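ロボット実習II 配布資料 第7回
双腕による道具把持:平行グリッパの比較と手首まわりの評価

担当:Niamh Foley、Hnat Skoryk
対象:第6回(関節インピーダンス制御)のレポートを提出済みの者

7.0 今回の範囲

前回までは、把持対象を机上の剛体ブロックに限定していた。今回は柄の付いた道具を扱う。道具の把持では、指先に加わる力の作用点が把持点から離れた位置にあるため、把持力の設定だけでは姿勢を維持できない場合がある。本資料では、掃き動作を題材として、指形状の異なる二種類の平行グリッパ(以下、Nedent型およびFista型)を比較する手順と、記録すべき項目を示す。

腕の制御器は両条件ともBabaeiを用いる。ゲインの初期値は第6回の配布値のままとし、変更した場合は必ず実験ノートに記載すること。

7.1 用語と記号

把持点:左右の指の接触面の中心を結ぶ線分の中点。
道具先端:ほうきでは穂の中央、ちりとりでは受け口の縁の中央とする。
L:把持点から道具先端までの距離。
F_g:把持力(指一本あたりの法線力)。
F_t:道具先端に加わる接触力の、床面に平行な成分。
μ:指先と柄の間の静止摩擦係数。
w:柄の長手方向に測った指の接触幅。

7.2 柄の把持に生じるモーメント

ほうきの穂が床から水平力F_tを受けるとき、柄が床面に対して角度θだけ傾いていれば、把持点まわりのモーメントの大きさは次式で与えられる。

M = F_t・L・sinθ

ただし、F_tは柄を含む鉛直面内にあるものとし、穂のたわみと道具の自重は無視した。このモーメントが指の開閉方向を軸とする回転を生じさせる場合、抵抗するのは接触面のねじり摩擦のみである。接触圧が幅w方向に一様に分布し、接触幅の直交方向の寸法が十分小さいと仮定すると、二本の指による最大抵抗モーメントは

M_max = 2・μ・F_g・(w/4) = μ・F_g・w / 2

となる。したがって、滑り回転が生じない条件は M < M_max である。wは一乗で効く。把持力を2倍にすることと接触幅を2倍にすることは、この近似の範囲では等価である。

注意:円柱状の柄を平らな指で挟む場合、接触は線接触に近くなる。弾性パッドを貼った指では接触圧分布が一様にならず、上式は目安にとどまる。V溝付きの指では接触線が増えるため、導出をやり直す必要がある(演習2)。

7.3 作業構成

左腕にほうき、右腕にちりとりを割り当てる。ちりとりは縁を床に接触させて受け側とし、左腕が穂を動かして紙くずを送り込む。左右の手首モジュールは同形であり、ケーブルは腕の外側に沿わせるか、腕に沿って後方へ戻す。 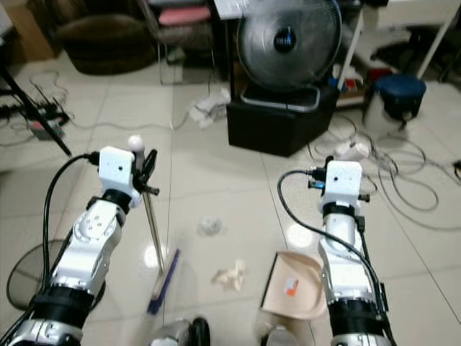
図7-1 掃き動作の作業構成。左グリッパがほうきの柄を把持し、右腕側にちりとり。対象物は床上の丸めた紙。

床は光沢のあるタイルで、照明の反射が強い。頭部カメラの露出を自動にすると、腕の移動に伴って画像全体の明るさが変動し、白色系の対象物の検出が不安定になる。露出は固定とし、値を記録すること。タイルの目地は穂の引っかかりの原因となりうるため、掃き方向と目地の関係もノートに図示する。

背景に対象物と似た色の物体がある場合は、検出領域を両腕の間の床面に制限する。領域の設定は班ごとに行い、条件間で変更しない。

7.4 手順

(1) 両腕を初期姿勢に移動し、手首の力覚センサのゼロ点を取得する。道具を把持する前に行うこと。
(2) 左グリッパを開き、柄を指の間に差し入れて閉じる。把持力は25 Nとする。
(3) 右グリッパでちりとりを把持する。把持力は同じく25 Nとする。
(4) 道具を床から離した状態で5秒間静止し、自重による力覚センサの読みを記録する。
(5) ちりとりの縁を床に接触させる。押し付け力の指令値は班ごとに決定してよいが、両条件で共通とする。
(6) 穂を対象物の外側に下ろし、ちりとりに向けて直線軌道で掃く。1ストロークの長さは200 mmとする。
(7) ストローク終了後、穂を床から離し、柄の回転角を測定する。
(8) (6)と(7)を13回繰り返す。途中で柄の回転角が許容範囲を超えた場合は中止し、その時点の回数を記録する。
(9) グリッパをもう一方の型に交換し、(1)から繰り返す。

交換時には手首側のケーブルを必ず先に外す。コネクタに荷重がかかった状態で手首を回転させないこと。交換後は工具座標系の再設定が必要である。Nedent型とFista型では指の長さが異なり、再設定を忘れると把持点の計算値がずれる。前年度はBram De Bruijnの班がこの誤りに気付かず、Fista型の結果を全数取り直した。

7.5 柄の回転角の測定

柄の回転角は頭部カメラの画像から求める。柄の上端と、柄と穂の接続部の二点を画像上で指定し、ストローク前後の方向の差を計算する。手首の姿勢変化による寄与は、関節角から求めた手首の回転を差し引いて除去する。

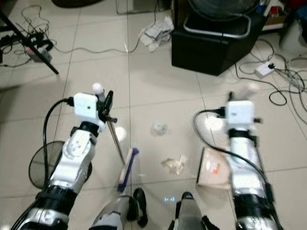

図7-2 頭部カメラから見た両腕と道具。柄の上端にある白い球状のつまみは指の上側に位置し、画像上の基準点として使用できる。

二点の指定にはBramellの注釈ツールを用いる。移動中の画像は腕や道具の輪郭がぼけることがあるため、静止区間の画像のみを使用する。球状のつまみが照明の反射と重なって中心を決めにくい場合は、輪郭上の三点から円を当てはめて中心を求める。

単眼画像から得られるのは投影された角度である。柄が撮像面に対して傾いているとき、画像上の角度差は実際の回転角と一致しない。補正には柄の全長の実測値を用いる。補正式は第4回資料の4.3節を参照。

7.6 記録項目

条件名(Nedent型/Fista型)
指の接触幅w(ノギスによる実測)
把持点から道具先端までの距離L(左右とも)
各ストロークにおけるF_tの最大値
各ストローク後の柄の回転角
対象物がちりとりに入った回数
カメラの露出値
制御器のゲイン(変更した場合のみ)

ちりとり側の回転角は今回の必須項目に含めない。ただし、縁が床から浮いたために対象物が下に入り込んだ場合は、備考欄に回数を記す。

7.7 結果の整理

横軸にストローク番号、縦軸に柄の累積回転角をとり、二条件を同一のグラフに描く。回転角がストロークごとにほぼ一定量ずつ増える場合と、初期に大きく増えてその後変化しない場合とでは、原因が異なる可能性がある。前者では接触面での滑り、後者では指先パッドの弾性変形や指機構の遊びをまず疑う。力覚センサの波形と照合し、F_tの最大値とM_maxの推定値を比較したうえで判断すること。

Svyatoslav Kobzarによる予備実験では、Fista型で累積回転角が途中から増えなくなった。柄がパッドに食い込んだとの見方もあるが、試行数が少なく、結論は出ていない。各班の結果を合わせて12月の回で再度扱う。

7.8 演習

演習1 接触圧が幅w方向に三角形分布(中央で最大、両端で0)をとる場合の最大抵抗モーメントを導き、一様分布の場合と比較せよ。

演習2 V溝付きの指で半径rの円柱状の柄を把持する。溝の開き角を2αとして、柄の軸まわりの回転に対する最大抵抗モーメントをF_g、μ、r、αで表せ。

演習3 7.4の手順(1)を道具の把持後に行った場合、F_tの測定値にどのような誤差が入るか。道具の姿勢が変化する場合としない場合に分けて述べよ。

演習4 右腕のちりとりを床に押し付ける際、位置制御と力制御のどちらを用いるべきか。タイルの段差が2 mmあると仮定して論ぜよ。

レポートは次回開始時までに提出。生データの置き場所はXiomara Dvorakから各班に連絡する。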